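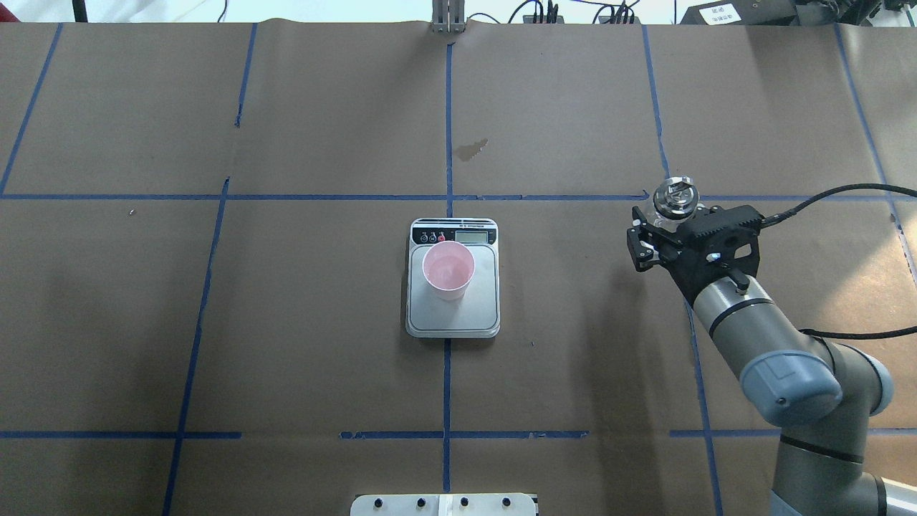
Lerilmont Bench Cell: Equipment Plan for Next Year

This page goes with the budget request for the weighing and bottle handling cell. Gonzalo Prieto asked for something people could look at before the January meeting without opening the spreadsheet. Prices are in the spreadsheet. Notes on each item are here, updated 4th December.

Arm and gripper
Gray arm, black two-finger gripper, shown holding a clear glass bottle by the fingers. We plan to keep this arm and buy 2 spare sets of fingers. Teresa Fitzgerald has quotes from Celance and Joly. Joly is cheaper per set but charges for shipping on small orders, so the fingers should go on the same purchase order as the cable parts.

Scale
A digital kitchen scale with a stainless-steel platform and three buttons on the panel. It is fine for practice runs. The request includes one bench scale with a data port, so that readings go straight into the log and no longer have to be typed in. Wurkico can supply one with a calibration certificate. Recalibration is a yearly cost and belongs under service, not equipment.

Cups and bottles
Pink plastic cup on the scale, glass bottle with a silver-colored cap in the gripper. These come out of the consumables line. Please do not substitute a different bottle without telling Attila Kelemen, as the grip settings are saved per bottle type.

Work surface
Brown kraft paper marked off with blue painter's tape. Paper and tape are cheap and we will go on buying both. Alžběta Trnka has asked for a printed mat with a fixed grid as well. The quote is for 2 mats, one per bench. If the request has to be trimmed, the second mat goes first.

Cables
One black cable runs along the forearm and another goes from the gripper off to the side. Clips and a flexible sleeve are in the request under small parts. Installation is in-house and has no labor charge.

Mounting
White plate with black round knobs at the near edge of the bench. No change planned. A second plate would only be needed if the second bench gets its own arm, and that is a separate request.

Lead times
The bench scale is the slowest item at 11 weeks from order. Everything else is stock. Send corrections to Gobnait Ó Gríofa, who is keeping the spreadsheet and this page in step.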